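**Arm drops out mid-push, Z drifts afterwards** (Cell control > Faults)

**pegrow**, June 1, 2020

Tabletop pushing cell, Foritz arm, round rod as the tool, Dimdale controller. Task is sorting blocks by colour on the board. 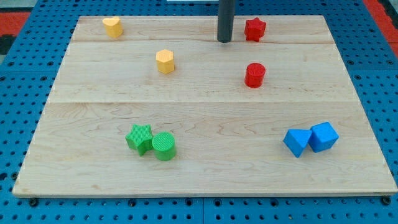 *Board and blocks, rod at the far side near the red star.*

Fault: protective stop on joint 3, always on a push that starts at the far side of the board. 13 stops in 2,321 pushes. After clearing and restarting, the tip height is wrong by up to a millimetre, and on Friday the rod scored the wood. Log says "torque deviation" and nothing else. Payload is set correctly and I have re-zeroed twice.

**holt_b**

What is your contact limit? Ours tripped at 30 N until we slowed the approach.

**pegrow**

30 N. Approach is slow already. A free block never gets near that figure.

**m6washer**

A free block, no. Two blocks touching, with the rod coming down on top of one, yes. You have green against green and blue against blue at the near side. If the planner places the tip from a stale position you are pressing on a block, with the board under it.

**pegrow**

The stops are at the far side, as I said. Those blocks stand apart.

**holt_b**

Then look at the board. I can see a seam up by the rod. If one plank stands proud, the tip catches the step on a low push.

**m6washer**

Doubt it. A step would not shift Z after a restart. Rod has slipped in its clamp. Each stop pushes it up a little, he re-zeros, and it goes again.

**cullet**

Could be both. Catch first, slip second. Put a straight edge across the seam and a pen mark on the rod at the clamp. Also, stop clearing the fault from the desk. Culta had us do a walk-up check before every reset and we found a cracked clamp that way. A loose rod at full speed is a safety matter.

**pegrow**

It is a small rod at low speed.

**cullet**

It was tight enough to score wood.

**pegrow**

Fair. Remote reset is now disabled.

Results. Step at the far seam is 0.4 mm, and my clearance was 0.5 mm. Pen mark moved after the second forced stop. Clamp screw was well under torque. Retightened, clearance raised to 1.5 mm, 92 pushes from the far side without a stop.

**holt_b**

92 is not enough at your rate. You were averaging one stop in more than 170.

**pegrow**

Agreed, leaving it running. Does anyone know if the Xavier clamp fits this flange?

**m6washer**

Needs the adaptor ring. Check the screw length, ours bottomed out.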